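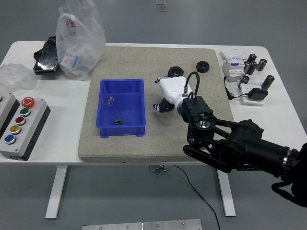 Bench and hand check, Zerno sorting kit (trial unit)

Filled in by Anju Shakya, Herstead workshop. Second check of the trial, Thursday arvo. Kollbridge want this back before they quote us on the full package, so I've put my comments in as I went.

1. Stop buttons
Pass. Big red mushroom button, arrows on the cap, easy to find with your left hand. I hit it 4 times at different speeds and the arm stopped each time. The green, red, yellow and blue buttons next to it need labels though! I know what they do, but the Godinho crew coming in on nights won't.

2. Control boxes
Pass with a comment. Screws all done up on the covers. I'd like both boxes fixed down, because at the moment you can nudge them along the table with your elbow (I did, twice).

3. Mat
Pass. It's a good thick one and stayed put through 80 picks. Check the front edge for curling every week.

4. Bin
Pass. The blue one is a nice height for the hand to come in over the wall. Tip out any little packets and odd bits before you start the next batch, please, they get missed when the bin looks empty enough.

5. Hand and wrist
Pass. White shell has no cracks that I could find, fingers open and close freely with the power off. Give the cable at the back of the hand a gentle wiggle at the metal connector. Mine was snug. I'd still ask Kollbridge how much flex that loop is rated for, it does a fair bit of bending.

6. Forearm clamp
Pass. Band is tight. Marked it with paint pen after the check so we can see if it creeps.

7. Electrical bits on the table
FAIL. Breaker, power adapter and the black cylinders are all sitting out on the right side, and the arm works across the front of that same patch. Everything there wants to go in an enclosure or at least off the tabletop. Kollbridge say there's a box in the full kit for $300 extra, and I reckon it should be standard.

8. Housekeeping
Fail, but an easy one. Plastic bag and loose wrapping up the left end near the stop button. Bin the wrapping, shelve the bag, keep that end clear.

9. Floor
Comment only. Thin black cable runs out across the floor near the right leg of the table. Needs a cover strip before anyone walks through with a trolley.

Score on the Kollbridge sheet came to 93, which sounds lovely until you read item 7. I'm happy to keep the trial going in daytime with one of us standing there. No night running until 7 and 8 are signed off.

Anju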